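Je défends le tableau blanc posé à plat sur la table - trois lettres au feutre, et on réfléchit déjà mieux.

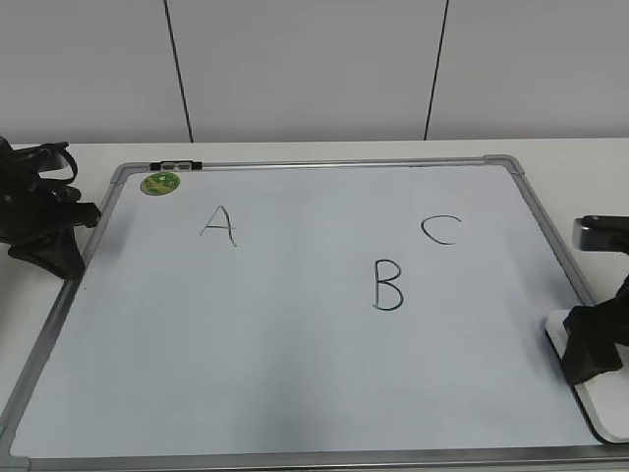 Dovar, janvier

Au mur, j'écris pour la galerie. À plat, je gribouille, je rature, je recommence !
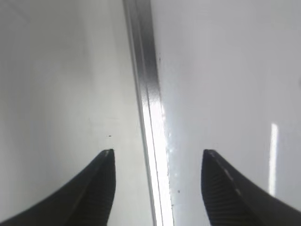

Faut-il un grand modèle ? Le mien, un Allby, fait 90 cm et ça me suffit largement.

Et puis j'adore effacer une seule lettre et garder ses voisines.

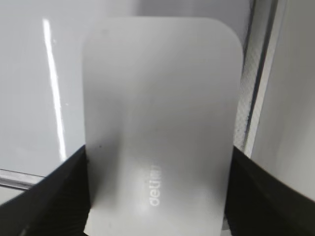

Avec quoi l'essuyer ? Une brosse, tout bêtement.

Le papier, je le garde pour les courses. 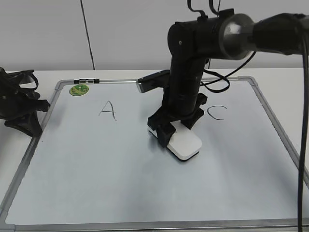
Leonidas Lazaridis : moi, à plat, je pose toujours mon café dessus.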